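The Lemonade Round

By the December before, the Jillside robotics club had exactly one trick, and it was dropping things. So when the list of challenges came out and Bergþóra read "prepare a cold drink" aloud, Baltasar whooped so hard he lost his pencil.

"We're doing it!" he said. "Lemons, ice, a strawberry, the works!"

They named the program Cuvix and taped the table into a grid, so that everyone could shout directions and mean the same thing. Strawberry, right side. Cup, middle. Lemons by the board, always by the board. 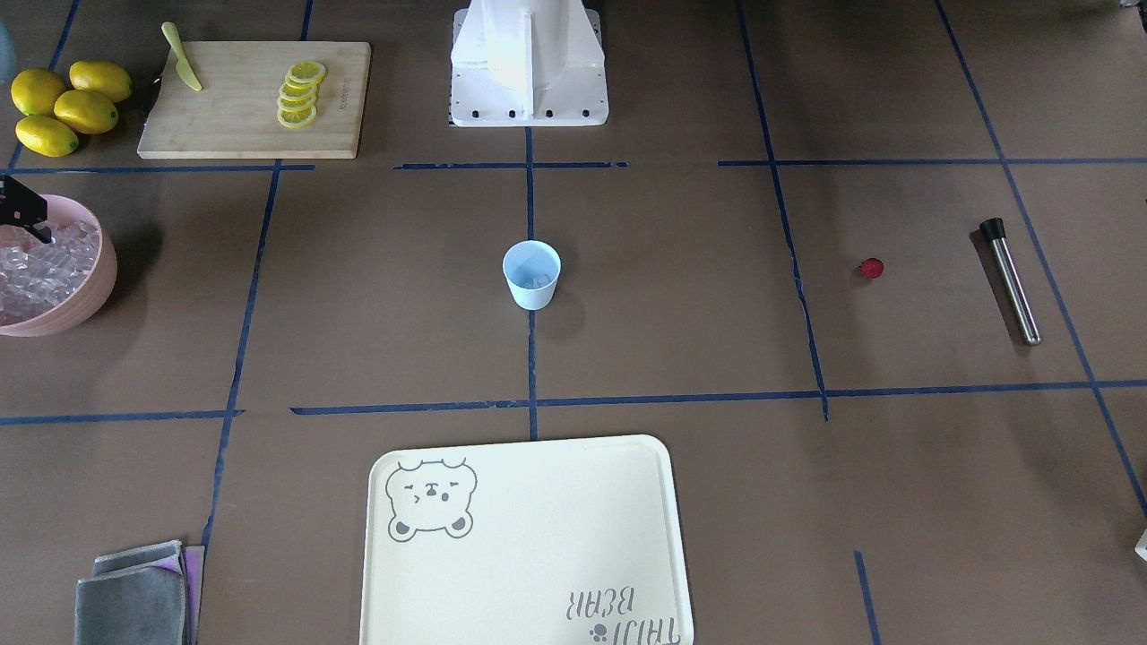 Too much reach on the ice, Bergþóra thought, and she said it twice, because Baltasar was already typing. Slow the right arm down to 40 and it would stop scattering cubes all over the floor.

"Thirty-six," he said.

"Forty, and you owe me a soda."

He typed 40. Run 100 had been a disaster and run 101 was a smaller, lovelier disaster, and he wrote them both up in the log with the same number of exclamation points.

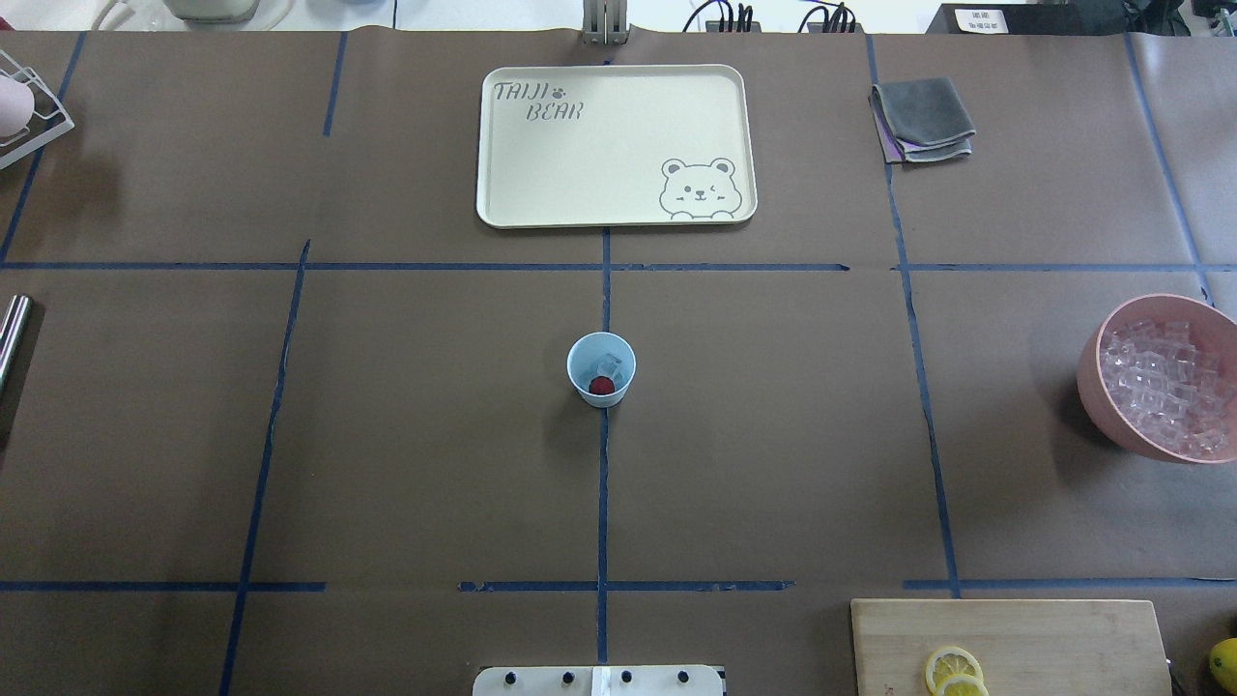 What he loved most was the waiting – that long breath after you pressed the key, when the motors hummed and the whole club leaned in and even the Nic Giolla kids from across the hall stopped talking. Anything could happen in there! He looked over at Bergþóra. She had her fingers crossed on both hands.

"Again?" she said.

"Again!"

Posted 4/23/24 – 36 likes – 4 comments

Recent stories
Cavora at Night
The Bus to Jillside
A Spare Key

Contact | Copyright | Back to top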